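The Candy Sorting, and Why I Still Do It

Monday, April 12, 2021

Good morning, friends! I hope your spring is coming along better than ours. We had two warm days in Batthorpe and I got so excited I put the boots away, and of course I had to go digging for them again by the weekend. Anyway, I have my coffee and a quiet house, so let me tell you about the candy.

If you've been reading here for a while, you may remember the big tin. It started as a cookie tin from my aunt, and ever since the kids were small it has been the place where all the candy in this house ends up. Birthday bags, the parade in Tavport, the bowl at the bank, whatever was left in the bottom of the Christmas stockings in December. By April it is a solid mass of wrappers and crumbs, and you can't find one thing you want without pouring half of it into your lap. So every year after Easter I tip it out and sort it, and every year I enjoy it far more than a grown woman should.

I do it on the brown marble table, the one we bought from the Tomaszewski sisters when they closed up their mother's house. I have written about that table before (too much, my husband would tell you). It took Emiliano Serrano from next door and both of his brothers-in-law to get it through the door, and there is still a mark on the door frame. But oh, I love it. The veins run all through it in cream and white, and when the afternoon light comes in you can hardly look straight at it. It also wipes clean with one pass of a damp cloth, and when you are dealing with old candy that matters quite a bit.
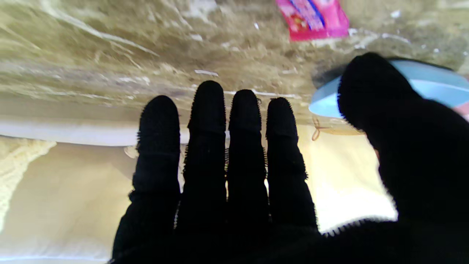

My friend Oliwia Baran, who has known me since we were 7, thinks the whole business is very silly and says I should just put out a bowl and let people dig. And she may be right! But when I put out a bowl, the good things disappear on the first day and then we all spend three weeks looking at the same sad butterscotch. With plates, everybody can see what there is, and somehow people are more polite about it.

The plates are just plastic. They're square with rounded corners, and they came from a picnic set that has otherwise gone to pieces over the years (the cups went first, then the lids, then the little forks). I have a pink one, a light blue one and a mint green one, and I wouldn't trade them for china. They stack up to nothing, I don't worry about them on the marble, and the colors make me happy when I open the cupboard.

My system has changed over the years. I used to sort by flavor, which was a disaster, as half of what I call cherry my daughter calls strawberry. Then I tried sorting by who liked what, and that only started arguments. Now I go mostly by kind. Candy bars go together on the blue plate, and that one is easy. The small pieces get divided between the pink and the green, a little by color and a little by mood, and if something doesn't seem to belong anywhere I let it sit on the table until I've made up my mind.
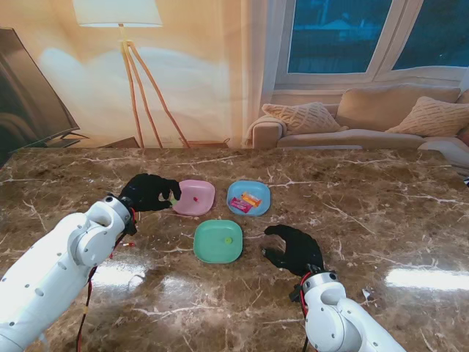 Two candy bars on the blue plate, and only little things on the pink and the green.

I always start with one or two things to a plate, so that each plate knows what it's for. I realize plates don't know anything. But I do find that if I begin with a big heap I lose my way, and then I'm moving the same piece back and forth and eating one every time I change my mind. Starting small keeps me honest. It's the same way I do buttons, and the same way my grandmother did dried beans.

The other thing I've learned is to leave plenty of bare table around the plates. You want somewhere to set the odds and ends while you think. I used to crowd everything up against the edge and then half of it would be on the floor, and we had a dog in those days who was very quick. 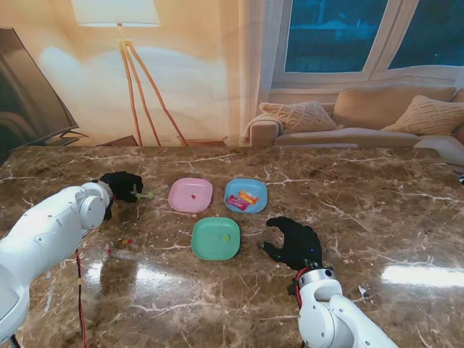 Same three plates, with a few bits still out on the marble.

When the sorting is finished I go through and throw out anything sticky or faded, and anything whose wrapper has come open. I'm strict about that now. The year I wasn't, we found a caramel that had more or less become part of the tin, and I had to soak it overnight and go at it with a butter knife. The keepers go into jars. I have a few old Prornutness jars with the wide mouths (they came with mixed nuts in them, and the lids still close beautifully), and those go up on the shelf over the television, where I can pretend I've forgotten them.

Next week I want to get to the spice drawer, and I have a question for you all about whole nutmeg, so please come back for that. In the meantime, if you have a good use for a great many peppermints, leave me a note in the comments. I've already tried the brownies.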